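How to Clean and Store a Synthetic Rattan Basket Used for Play Food

Last updated 2023-12-08
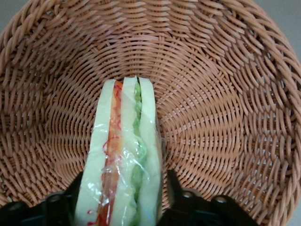
Round basket with braided rim, toy sandwich inside.

Synthetic rattan baskets are common in play kitchens. They do not splinter and they tolerate water. The weave traps dust and crumbs, however, and the plastic wrap on some play food collects skin oil and turns dull. The procedure below covers both the basket and its contents. Allow one evening for the work and one night for drying.

What you need

— A basin larger than the basket
— Dish soap, plain, without bleach
— A soft brush with long bristles (an old pastry brush is fine)
— A dry toothbrush
— Two cotton cloths, one of them lint-free
— A vacuum with a narrow nozzle
— A cooling rack or similar open grid

Check the material first

Natural wicker and synthetic rattan are cleaned differently. Synthetic strands are usually rounded, slightly glossy and uniform in color along their whole length. Natural strands vary in width and show fibers at the cut ends. Turn the basket over and look for a cut end near the base. If you see fibers, skip the soaking step and use a damp cloth only.

Step 1. Empty and sort

Take everything out. Separate the play food into three groups: solid plastic or wood, fabric or foam, and anything wrapped in clear film. Wrapped pieces such as sandwiches must not go into the basin. Water gets under the folds of the film and stays there.

Step 2. Dry cleaning

Hold the basket upside down and tap the base with the flat of your hand. Turn it back over and vacuum from the rim toward the center, following the direction of the strands. On a round basket the floor is woven in tight circles, and most of the dirt sits in the last few of these. Go over the center twice.

A braided rim needs separate treatment. The twisted strands are coarser than the wall weave and the grooves between them are deep. Run the dry toothbrush along each groove in the direction of the twist. Brushing against the twist lifts the strands.

Step 3. Washing

Fill the basin with 12 quarts of lukewarm water and add a teaspoon of dish soap. Hot water softens synthetic strands and the walls can lose their curve. Submerge the basket and leave it for five minutes, then brush the inside in a spiral from the floor up to the rim. Rinse under running water until no foam comes through the gaps in the walls.

Baskets from the Havari and Rolberg ranges are sold with a sewn-in label. Cut it off before washing or expect the ink to run. The Julico basket has no label.

Step 4. Drying

Shake off the water and set the basket upside down on the rack. Do not put it on a radiator. In a heated room in January ours took nearly 12 hours, with the rim drying last. Press a dry cloth against the underside of the braid to check. If the cloth picks up moisture, wait.

Step 5. Wrapped play food

Wipe the film with a barely damp lint-free cloth, working from the middle toward the ends. Do not try to smooth out the wrinkles. Pulling one crease flat usually opens a seam elsewhere. Sticky spots come off with a drop of soap on the cloth, followed by a second pass with clean water.

If the film has split, remove it completely and rewrap the piece or use it without. Loose film should not stay in a basket that small children reach into.

Step 6. Refilling

Put heavy pieces on the floor of the basket and light ones on top. Long items can stand on edge with one end against the sloping wall, so that the layers face up and a child can see what they are. Do not fill above the rim. A Thambiah play set of 123 pieces needs at least two baskets of medium size, and a third if the plates are kept with the food.

How often

Vacuum once a month. Wash when the center of the floor looks darker than the walls, or after any spill. Wrapped pieces can be wiped at the same time as the monthly vacuuming.

Troubleshooting

White haze after drying: soap residue. Rinse again and dry as before.

Strand has come loose: push it back under its neighbor with a blunt knitting needle. Do not glue it — the joint turns stiff and the next strand breaks beside it.

Basket rocks on a flat surface: place it upright on a level shelf, lay a folded towel inside and put a book on the towel overnight.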